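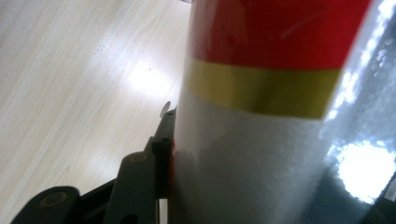 Clear film is the best cover I know for tall, round things that have to spend months on a shelf. It keeps the dust off, it holds loose edges in place, and it lets you see what you have without opening anything. Color does most of the work. When a cylinder is stood on end with a red band at the top, a narrower yellow one under it and white below, you can pick it out through the plastic from across a room, even with light bouncing off one side. A brown paper sleeve would need a label, and labels fall off.

I use the same method for rolled felt, rolled blankets, table runners, bolster pillows and cardboard tubes covered in fabric. It takes a few minutes per piece once you have done one or two.

What you need

A roll of clear film, wide enough to handle comfortably. Kitchen film works for small pieces but it clings to itself and tears. I buy the stretch kind sold for moving house. Mine is Trostton, and any similar one will do.
Clear packing tape.
Scissors.
A lint roller or a soft brush.
A clean table or a clean sheet on the floor.
A flat piece of cardboard for each bundle, to stand it on.
Cotton tape or strips of old T-shirt for tying.

Before you wrap

Whatever goes into plastic has to be completely dry. A blanket that feels dry on the outside can still be damp in the fold, so after washing I leave mine over a rail for a full day, turn it, and leave it overnight. If you are in a humid place, give it longer. Damp wool under film will smell by spring and may get mildew spots that do not wash out.

Brush or lint-roll both sides. Check wool for moth holes and for the small gritty eggs, mostly along the seams and under collars or hems. If you find any, do not wrap the piece. Deal with the moths first and keep it away from everything else.

Clean your table too. Film picks up crumbs and pet hair and you will be looking at them all winter.

Rolling

1. Lay the piece flat with the best side facing down, so that it ends up on the outside of the roll.

2. Decide which colors you want to show. On a striped blanket the stripes have to run around the finished roll like rings if you want to see all of them at once. Start from an edge that the stripes run into. If you start from an edge that runs alongside them, the outer turn will be mostly one color.

3. Fold the piece in half or in thirds if it is wider than your shelf is tall. Fold toward the inside. Smooth the fold with your hand but don't press it hard, especially with felt, which keeps a crease.

4. Roll firmly and evenly. Stop every couple of turns and push the ends in line. If one end starts to creep out, unroll back to where it was straight. Pushing it in afterward makes a cone and a cone won't stand.

5. Tie in two places with cotton tape, near the top and near the bottom. Not string, which leaves a dent.

Thin felt needs something inside it. Use a cardboard tube, and cover the tube with plain tissue or a piece of washed cotton first.

Wrapping

6. Cut the film before you start, long enough to go around the roll twice with a hand's width to spare. I find it easier to lay the film out on the table and roll the bundle over it than to stand the bundle up and walk around it.

7. Set the bundle along one edge of the film with plenty of film sticking out at each end. Roll it forward and keep light tension on the film with your other hand. A few wrinkles do no harm. They catch the light more than smooth film does, but you can still see through them.

8. Take out the cotton ties as you reach the second turn if you want a clean look. I leave them in on anything heavy.

9. Tape the long edge in three or four spots. A continuous strip of tape is a nuisance to open later. Fold over the last bit of each piece of tape so there is a tab to pull.

10. Gather the film at the bottom, fold it flat against the base like the end of a parcel, and tape it. At the top, fold it over loosely and leave a gap. Natural fibers should not be sealed airtight for months. For a piece made only of synthetic fiber I close both ends.

Do not use heat to shrink the film. A hair dryer is enough to make some films stick to the surface, and it can flatten the nap of felt.

Standing them up

Put the cardboard under each roll and stand it in a corner, in a deep bin or on a low shelf with a lip. Heavy rolls go at the back. My shelf has 80 centimeters of clearance and I roll everything to come in a little under that, so I can lift a piece out without dragging it against the shelf above.

Keep them out of direct sun. Clear film gives no protection against fading, and red fades faster than people expect.

If you stand several rolls close together, turn each one so the taped edge faces the wall. Erlinda Magbanua, who taught me to store wool, also puts a sheet of paper between a red roll and a white one. She had dye come off on a neighboring piece one summer when a window leaked. I do this now with anything dark.

Checking

Open the tops once in the middle of the season. I do it in October, on a dry day, and put a hand inside each one. You are feeling for damp and smelling for must. If there is fog on the inside of the film, cut it off and air the piece for a couple of days before wrapping again.

Common problems

The roll leans. It was rolled unevenly or the base fold is lumpy. Retape the base first. If it still leans, reroll it.

The film keeps splitting. It is being pulled too tight over an edge or a zipper. Pad the spot with a scrap of cotton and use two loose layers.

The wrap slides down. This happens with slick fabrics. One piece of tape from the film to the cardboard tube inside, at the top, will hold it. Never tape to the fabric.

The outer turn bulges. The film went on loose, or the roll relaxed after you tied it. Let rolls rest for an hour after tying, tighten the ties, and then wrap.

When you take a piece out for use, snip the film at the top and tear downward, keeping the scissors well away from the fabric. Hang wool for a day before putting it on a bed.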